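Plirkell Cabin Sleeper Kit
January 26, 2024

I fly a lot of red-eyes in the cheap seats, and I got tired of landing with a stiff neck and cold feet. So I'm really happy we finally have the Plirkell kit in the shop! It's a neck pillow, a thin blanket and an eye mask, all in one zip pouch that clips to your carry-on handle (or slides under the seat, if your airline is picky about extras).

The pillow is the part I'd buy on its own. It blows up in 5 breaths and has a side wing, so your head stays put when you lean toward the window. I've tried it in aisle seats too. Not quite as good there, but I still slept.

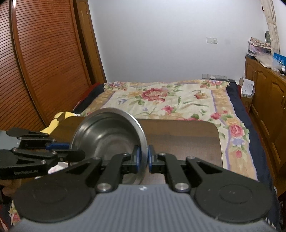 Ivana Mansilla
Travel Gear Buyer, Duvach

Now, sizes. The pouch comes in two colors, slate and rust, and there's only one blanket length: 70 inches. My tall brother-in-law says his toes stick out, and he's right. If that's you, wear thick socks or look at the Ragnarsson wrap instead, it's longer but takes up more room in your bag.

Wash the covers cold and hang them up. Please don't put the pillow bladder in the machine, I killed one that way.

The kit comes with a two-year warranty on the valve and zippers. Rust is sold out right now, more coming in February. Want an email when it's back? Write to Zulema Núñez on our orders desk and she'll add you to the list.

Ships from our Indton warehouse.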